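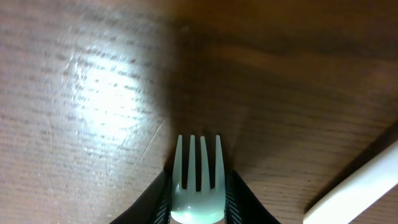
Ticket 2728
Site: Varcombe, bench cell 2
Machine: single arm, two-finger gripper, wrist camera
Opened by: Elspeth Gunn
Summary: Drops forks. Spoons fine. Won't discuss it.
Priority: was High, then Low, now High again
Status: Closed

Entry 1, Gunn, 8:40 am

Cell 2 picks up plastic forks off the table, carries them toward the tray and lets go of them early. The fork lands wherever it likes and the arm carries on to the tray and opens its fingers with great ceremony over nothing. Then it reports a successful place.

Overnight log shows 462 picks and 263 of them flagged good. I don't trust the 263, for the reason given above.

Restarted the controller, as tradition requires. No change.

Entry 2, Jelville support desk, 9:25 am

Thanks for the report. Please confirm that the gripper is powered and that the fingers open and close. Please also confirm that the object is within the payload of the arm.

Entry 3, Gunn, 9:31 am

The gripper is powered. The fingers open and close. The object is a plastic fork.

Entry 4, Jelville support desk, 10:10 am

Thank you for confirming. Please send the grip settings, the pad type and the date the pads were last changed.

Entry 5, Gunn, 10:48 am

Grip force is at 224 in the settings page. No unit given, and the manual doesn't give one either, so let's call it 224 of whatever you people had in mind.

Pads are the grey ridged ones. Date last changed: the sheet on the cell door says March, in MacKinnon's handwriting, with no year. MacKinnon says it was this March. MacKinnon also said the spare camera cable was in the blue drawer.

Entry 6, Gunn, 11:30 am

Stepped it through by hand at slow speed with the mint green fork. Fingers come down either side of the neck and close, pads meet the plastic, fork stays upright between them. Looks like a brochure. Lifted it, held it, shook the wrist a little with the jog buttons. Fork stayed put.

Ran the same pick at full speed. Fork on the floor.

So: fine when watched slowly, useless at working pace. I have had colleagues like that.

Entry 7, Jelville support desk, 1:05 pm

Slow speed success with full speed failure usually points to low force or worn pads. Please raise the grip force in small steps and retest.

Entry 8, Gunn, 2:20 pm

Raised it in small steps. At the first couple of steps it dropped forks as before. At the next one it stopped dropping them and started firing them. The neck is narrow and curved, and if you squeeze it hard enough off center it leaves like a bar of soap. One went behind the Florkside cabinet and lives there now.

Put it back to 224.

Changed the priority to Low out of spite.

Entry 9, Gunn, 3:15 pm

Pads off and on the bench under the lamp. The ridges are still crisp on both. But there's a shine on them, and a fingertip slides across when it ought to drag. Wiped one with a dry cloth: nothing on the cloth. Wiped it with alcohol: grey cloth. Did the other one, same result.

Asked who had been cleaning the cell. The table was given a coat of spray polish last week so it would look nice for the visitors. It does look nice. You can do your hair in it. Every fork on that table has been lying in polish, and the gripper has been picking it up a fork at a time.

Back to High.

Entry 10, Jelville support desk, 3:40 pm

We do not recommend furniture polish on or near the gripping surfaces.

Entry 11, Gunn, 3:42 pm

Noted.

Entry 12, Gunn, 4:50 pm

What was done, in order, for whoever gets this next:

1. Arm parked, air off, stop button in.
2. Both pads washed in warm water and dish soap, old toothbrush along the ridges, rinsed, left to dry on a paper towel. Don't use the heat gun. MacKinnon.
3. Table wiped down with alcohol twice. It's still glossy, that's just how the wood is finished, but it no longer feels like a bowling lane.
4. All the cutlery washed, forks and spoons both.
5. Pads refitted, ridges facing in. Screws snug, then a quarter turn.
6. Closed the fingers on nothing and reset the zero in the gripper page. Skip this and it thinks it's holding something forever.
7. Moved the fork grip point back toward the handle a touch, so the pads aren't trying to pinch right where the head starts to swell.

I know I changed two things at once there. Ran it with step 7 undone as well, so you needn't write in. Clean pads alone stopped the drops. The new grip point got rid of an occasional tilt on the way to the tray.

Left it running at full speed while I wrote this up. No drops yet.

Entry 13, Gunn, 8:35 am

Ran overnight. No forks on the floor. Tray had forks in it, and I looked with my own eyes this time.

Still open in my view: the cell calls a place good when there's nothing in the fingers. It should check the finger gap before it opens. If the fingers are fully shut, there is no fork. Please treat as a separate request.

Entry 14, Jelville support desk, 9:15 am

We are glad the issue is resolved. The finger gap check is available under Gripper, Advanced, Verify Before Release. It is off by default.

Entry 15, Gunn, 9:22 am

Of course it is. Turned on. Tested by pulling the fork out of the fingers halfway across: arm stopped and complained, correctly.

Polish has been moved to the front office. Spare pads ordered, two sets. Closing.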